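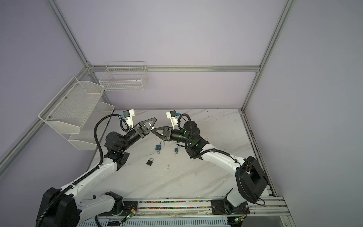
Three padlocks on the marble-pattern top. Two blue, one black, silver shackles on all of them.

Padlock notes, short thread. Mostly for Rekha Bhat, who asked what to put on the shed and the bike store.

1/ Size first. The number on the packet is usually body width in mm. It says little about whether the shackle will fit your hasp. Measure the hole in the hasp, then the shackle diameter. Leave 2 mm of play or it will bind in cold weather.

2/ Shackle clearance is the inside height when locked. My shed staple needs 22 mm. The smaller blue one won't go over it. The bigger blue one will.

3/ Color is for sorting. Blue is outdoors at our place, black is indoors. Tag the keys to match on the day you buy them. I have 5 keys in a jar that open nothing I own.

4/ Lubricant: dry graphite or PTFE in the keyway. Light oil works for a while, then holds grit. One short puff, run the key in and out, wipe the key, repeat until it comes out clean.

5/ Store them with the shackle open and the key on the same hook. A lock snapped shut in a drawer with its key elsewhere is scrap metal.

6/ Aravind Krishnan asks about laminated vs solid body. For a shed, either. The hasp screws will give first. Use carriage bolts with the nuts on the inside.

7/ Combination locks: separate thread. I have a Steser one here with a stiff third wheel and want to open it up before I say anything.

29/11/2020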